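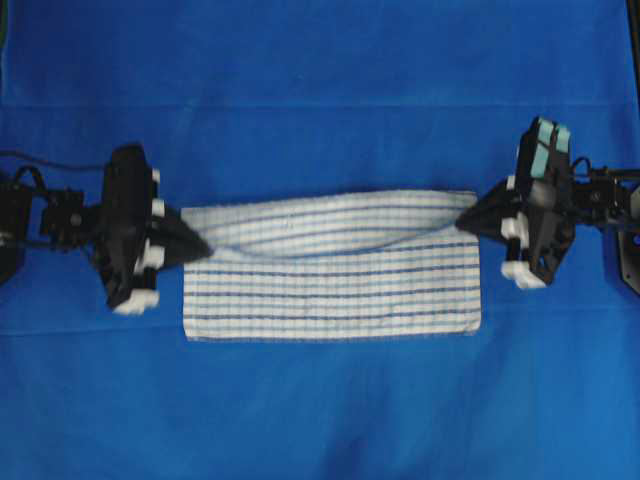 I have read four articles this year telling me I have been folding dish towels wrong. Four! I didn't know there was a market for it. They mostly agree that you fold in thirds the long way, then in thirds again, and stand the little packets on end in the drawer like index cards. My drawer has looked the same since we moved in, which is to say flat stacks with a corner sticking out, and the kitchen has gone on working.

But my sister-in-law Wubit swears by the thirds, and she is not a person who falls for things, so last weekend I gave it a try.

First complaint: thirds only come out even if the towel is a true rectangle, and mine quit being rectangles after the first hot wash. Striped ones are supposed to help, because you can line up a stripe with the edge and see right away if you've gone crooked. I'll give them that. A white towel with blue stripes running the long way folds straighter than a plain one, at least in my hands. The trouble is that you also see every mistake. With a plain towel I never knew I was off, and I was happier.

Second complaint: the surface. One of the articles wants you to lay down a cloth first so the towel doesn't slide. I tried it with an old tablecloth and then spent more time smoothing the tablecloth than folding anything. It did grip better than the bare counter. I'm not sure that it grips 20 minutes better.

The one piece of advice I've kept is to pick up the two top corners and pull them taut before you bring the edge over. If you fold from the middle you get a bulge that no amount of patting will flatten - I have patted plenty. Corners first, a little tension, then down. Wubit says her mother taught her that with bed sheets, so I don't think the internet gets the credit.

I did all 18 towels and stood them up in the drawer. They looked great until Monday, when I took one out and its neighbors lay down. By Wednesday the whole row was leaning. Wubit says I need a divider. The Restero one she has costs $32, and for that money I can live with a stack.

The corner trick stays. The thirds I'm going to revisit in February, maybe, if the drawer still bothers anybody but her.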